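Product Review: Flindell Tabletop Arm, Household Evaluation
Birnthorpe Center for Home Equipment
Reviewed by Latrice Wojcik and Davoud Heydari
Published 05/03/2018

Scope of the review

The Center receives frequent inquiries from members asking whether a robot arm can yet take over small chores at home or at the packing bench. The Flindell is sold with that promise on its carton, and the Center purchased one unit at retail price for evaluation. Testing was carried out in the Hutchins building over 3 weeks. The unit was assessed on setup, handling of small objects, noise, and the quality of its printed guide.

Setup

Two staff members assembled the arm in a single afternoon. The clamp is firm and will grip most kitchen counters, although it should not be used on glass. The guide runs to 114 pages, of which the first chapter is clear and the remainder assumes that the reader has written software before. Mr. Heydari has; Ms. Wojcik has not, and she was unable to complete the teaching procedure without help. The Center regards this as a serious fault in a product offered to households.

Handling of small objects

Putting things away is the chore members ask for most often, and it was given the greatest weight. The evaluators began with toy blocks and open boxes on a bare table before moving on to cutlery, clothespins, and folded dishcloths. Each task was attempted 200 times under the same room lighting.

Block work was the arm's strongest result. The two fingers open well wider than a small block, which leaves some room for error in the approach. Picking up was dependable. Placing was less so: when a block reached an opening at a slight angle, the arm pressed on without correcting itself, and a person had to step in.
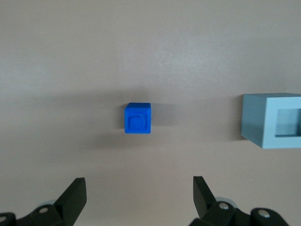 Household chores

Results fell sharply once the objects were no longer rigid. Dishcloths were dragged across the counter more often than they were lifted. Forks were picked up well when they lay apart and poorly when they overlapped. Clothespins went into their bin at a fair rate, but the arm took so long over each one that the evaluators could not recommend it for the purpose. The Clornier, which the Center reviewed last November, was faster with clothespins and worse at everything else.

Shop-floor use

Luuk Dijkstra, who manages a small packing room, kept the unit for the final week and used it to load identical parts into trays. His report was more favorable. Where the parts arrive in the same place every time, the arm may be left to its work for long stretches — provided that someone checks the finger screws at the start of each shift. Two of them worked loose during the week.

Noise and upkeep

The motors are quiet enough for conversation at the same table. The finger pads collect flour and lint and should be wiped with a dry cloth. Replacement pads are sold only in full sets, and the Center's order was slow to arrive.

Findings

The Flindell is priced at $339 on the Center's receipt. At that price it is a sound purchase for a classroom, a hobbyist, or a workshop with steady, repeated work. It is not recommended as a household helper. A machine that can lift a block but must be rescued when the block is crooked still requires a person in the room, and that person could have cleared the table sooner.

The Center will test the unit again if the maker revises the placing routine. Members who own the arm are invited to send their experiences to Lộc Lại at the equipment desk, stating the version number printed on the base.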